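Members' visit to the Skyrme workshop

Eleven of us made the trip out to Troltwood on Wednesday, January 6, 2021, to see the bin picking work at Skyrme. Mwende Obura met us at the door, signed us in and handed out safety glasses.

The first half hour was a talk by Musyoka Okoth on how the project got started. Skyrme wants an arm that can clear a bin of mixed household items without being told beforehand what is in it. They have been at it since September and the software, which they call Porken, has now logged 2,000 picks. Musyoka said see-through plastic is still the hardest thing for it, and that anything lying close to a wall comes a near second.

We then moved to the bench for the demonstration. Felista Makokha ran the arm and took questions as she went. She asked that we stay behind the line on the floor and keep our phones on silent.
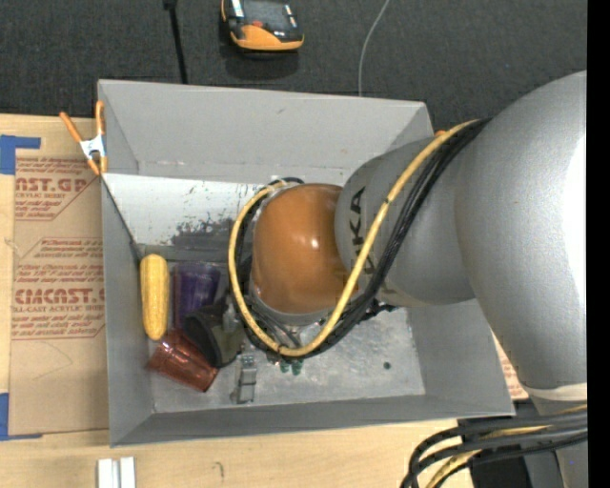

Erick Odera wanted to know what happens when two things are touching. Felista said the program picks whichever one it rates as the easier grasp and then looks again. Parking was tight, so please carpool next time if you can.

Our next visit is to Karneo, who can take groups of up to 7. Put your name down with Nassoro Nzioka if you'd like to come. Closed shoes are required there as well.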